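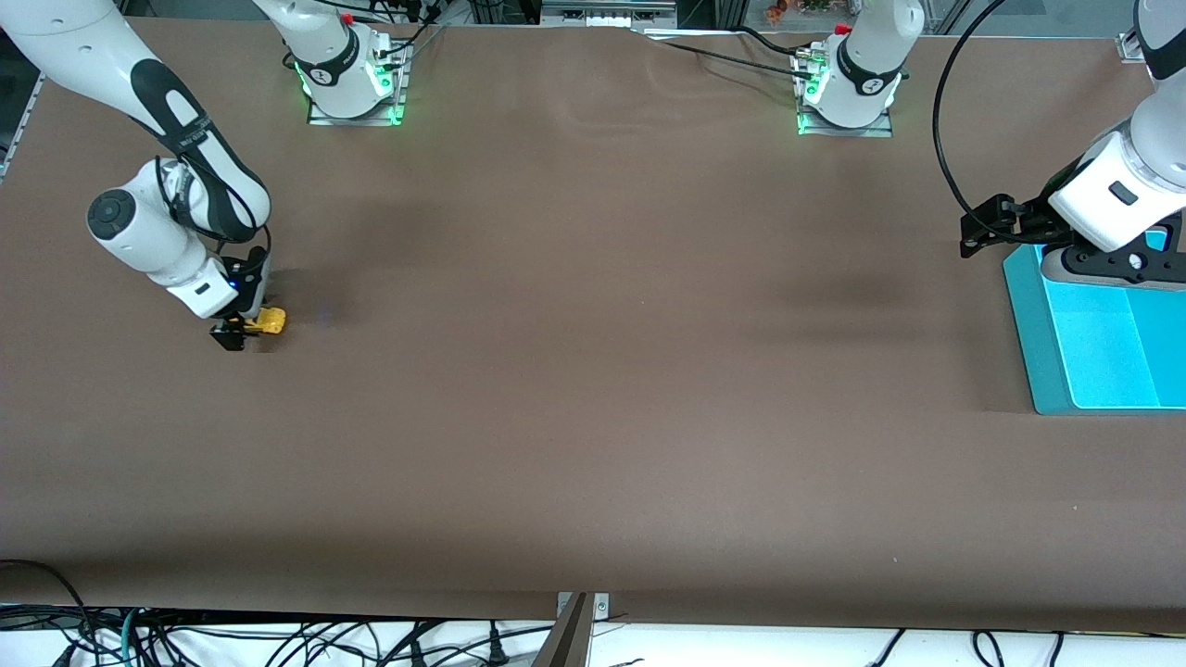 How do I keep a covered worktable flat and stop small things from wandering all over it?

Let the cover rest unrolled overnight before you fasten anything, pull it snug from the middle outward, and give the small stuff one tray that stays on the table.

I've been through a lot of table covers. Brown ones are my favorite by a mile (white shows every pencil mark, and black hides every screw you drop), and I like a smooth surface over anything with a weave, which grabs crumbs and glue and never lets go of either.

Getting the ripples out

A cover that comes off a roll remembers being on the roll. Lay it over the table in the evening with the curl facing down, put a few heavy books on the corners and go to bed. By morning most of the fight has gone out of it.

Then work from the center. I used to clip one end down tight and pull toward the other, and I'd get a lovely flat first half and a set of waves at the far side – every single time! Senthil Pinto, my neighbor, watched me do this in April and took the clips out of my hand. Smooth from the middle with your forearm, clip the two long sides, smooth again, then do the short ends last.

A gentle ripple or two at the back won't hurt anything. I leave those alone. A ripple where you cut or write is worth redoing the clips for.

If the cover is vinyl and still stubborn, a hair dryer on low helps. Keep it moving and keep it a good hand's width away. I parked mine in one place while I answered the phone, and there is now a shiny spot the shape of Ohio that I cover with my coffee mug.

The tray

Any shallow tray with a lip will do, but get a loud color. I bought a turquoise one at the Vandow closeout store to go with my brown cover and I can find it with my glasses off. Same goes for the little things: if you have a choice of clips or caps or pegs, buy the bright yellow ones.

Put the tray on the side of your good hand, a bit back from where you work. Too close and your sleeve drags through it. I'm right-handed and I kept mine on the left for ages for no reason at all, reaching across myself like I was fastening a seat belt.

Sort when you're done for the day. My brother-in-law Liam sorts as he goes and it makes him very cross. I dump everything in, and the last 10 minutes before supper are for picking through it with the radio on.

Cleaning

Damp cloth, one drop of dish soap, wipe it again with plain water, dry it with an old towel. Don't skip the towel, or you'll get cloudy streaks on a smooth brown cover that look worse than the dirt did. Dried white glue peels up with a fingernail. Wax comes off better if you hold an ice cube in a bag on it first. Ballpoint ink I have never beaten, so if you know a trick for that on vinyl, please write to me.

Lift the cover a few times a year and wipe under it too. Last time I found a drill bit, a lot of sawdust and the spare key to the shed, which I'd already paid to replace.

We use cookies to remember your settings. By continuing to read you accept our cookie policy. Accept | Manage choices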